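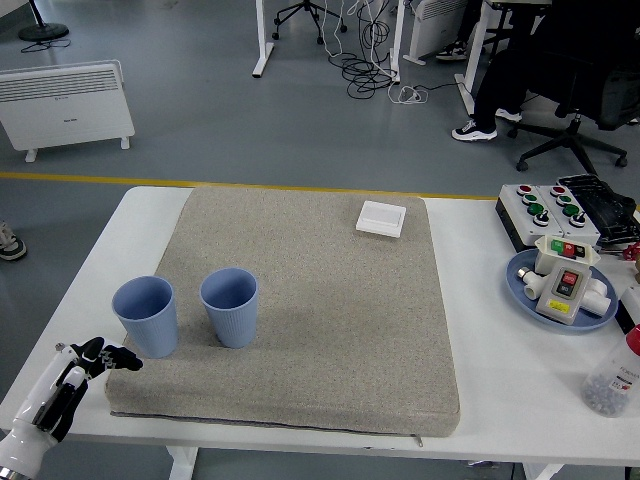 Teaching by Hand: Pictures from the Curno Bench

June
By Tyson Li

People imagine that teaching a robot involves a whiteboard and some Greek letters. At our end of the building it involves a person steering a hand by remote control, picking up a cup, putting it down, and doing it again until the cup has lost all meaning. Then somebody else takes a turn.

The project is called Curno, and this page is where the pictures go. Signe Dahlgren asked for a gallery with "a line or two each." There is one picture so far, so I have given it everybody's lines.

The cup task, Curno bench
Blue ribbed cups on the speckled foam pad, white hand coming in from the left with its fingers half curled. The instructions for the operator fit on a sticky note: reach, close, lift, set down, let go. Yasuo Ichikawa wrote them and has been adding to the sticky note ever since.

The foam pad has a zipper along the front, and it gives a little when you push on it, which a tabletop does not. New operators all press too hard in their first session. They also hold their breath. Rhonda McKinnon now says "breathe" over their shoulder at intervals, and I can report that it is no help at all when you are the one being told.

A session is 50 tries. We keep the bad ones in a separate folder, labeled, and Signe goes through them with more pleasure than seems right. My own best session had 9 bad tries in it. Rhonda Penner's had 2, and she has been very gracious about it – she has only brought it up at lunch.

The rest of the table is for later. The light switch at the back of the pad is next in line, and after that come the things on the right: the control box with its red and green caps, and the round blue tray with the beige pendant control and the white pipe fittings. Yasuo wants to do the elbow before the tee. I want to do anything that isn't a cup.

For those who write in asking why we don't just program it: we tried, on Karkow, for most of a winter. Steering the hand yourself is slower on the first day and a good deal faster by the second week, and you come away with a new respect for your own thumb. You also start reaching for your coffee in five separate steps – Signe says this wears off.

More pictures when we get to the switch. Operators who want a turn should put their names on the sheet by the door, in ink this time.

Recent
Karkow: What We Learned Before We Stopped
Swati Gets a Second Arm
Notes for First-Time Operators (read before you touch anything)
A Visit to Gostdale, with Pictures
How We Name the Bad Tries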